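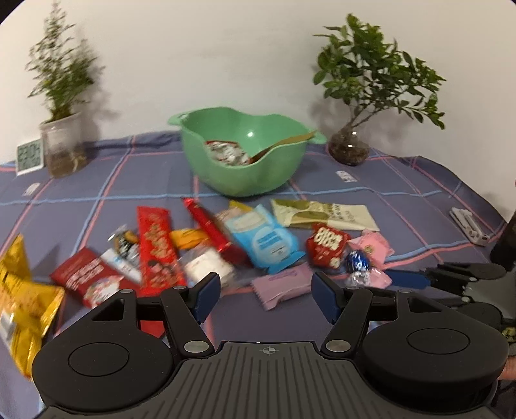
Buying the snacks is the easy part, according to Yi-an Yook. Any fool with a bag can do that, and the trouble starts when the bag is tipped out and somebody has to decide what goes with what.

Course Texts > The Ordinary Household > Part 2 > Chapter 3
Previous | Contents | Glossary | Next
Print this page | E-mail this page

CHAPTER 3
The Snack Pile

Yook kept house for a boarding hostel before she began teaching this course, and her view of snacks is darker than most people's. A snack is food without a home. Flour has a bin and milk has a door shelf, but the wafer, the nut and the wrapped candy go wherever there is a gap, and are found there in April by someone looking for candles.

In Chapter 2 we dealt with goods that stack. Cans stack. Jars stack if you are brave. In this chapter we turn to goods that slide, puff up, roll under things and lean on one another. By the end you should be able to take a mixed heap of packaged snacks, sort it by a rule you can state out loud, and put it away so that another person can find something without asking you.

That last point gives most students trouble. Almost anyone can sort a pile. The rule is usually in their head, where it does no good to the rest of the household.

Start with the cloth

Spread a cloth on the table before you tip anything out. It keeps small candies from skating off the edge and it catches the crumbs. A patterned cloth works as well as a plain one, whatever the older manuals say. Ľubomír Kubíček, whose Prollix workbook is still assigned in some schools, insisted on white and gave his reasons over several pages. We have read them so you don't have to.

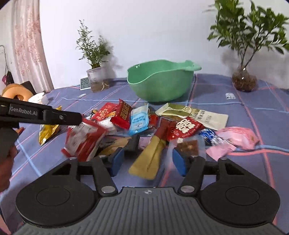

Figure 3.2 A mixed heap before sorting. Note the range of shapes: bag, box, pouch, long wrapper. The basin is at the back.

A heap like this can be sorted in more ways than you might expect. Color is the first one beginners reach for, and it does make a handsome table. It also puts a box beside a pouch for no better reason than that they are both red, and red is very popular with the people who print snack packets.

Sorting by shape is duller and more useful. Boxes go with boxes, flat packets lie on their sides, and long wrappers can stand in a mug like pencils. Chip bags are left for last. A chip bag takes up a great deal of room for what it weighs, and whatever you place on top of it you will hear about.

Sorting by what is inside comes next, and we will spend most of the chapter on it. Nuts need to be kept apart in any home where someone can't eat them, and a clear bag is a help there - you can see the contents before you find the label. For everything else you will have to read. If you can't read the language on a packet, set it to one side and ask someone who can. Do not guess from the cartoon.

Terms to know

Loose goods: packets sold or kept without an outer box.
Nesting: placing small packets inside the space left by large ones.
Orphan: a single piece parted from its bag. See the notes on orphans, page 305.

Before you read on

Go and look in the cupboard, drawer or tin where your own household keeps its snacks. Write down the rule it follows. If you live with other people, have them write it down too, on separate paper, and bring all the answers to class.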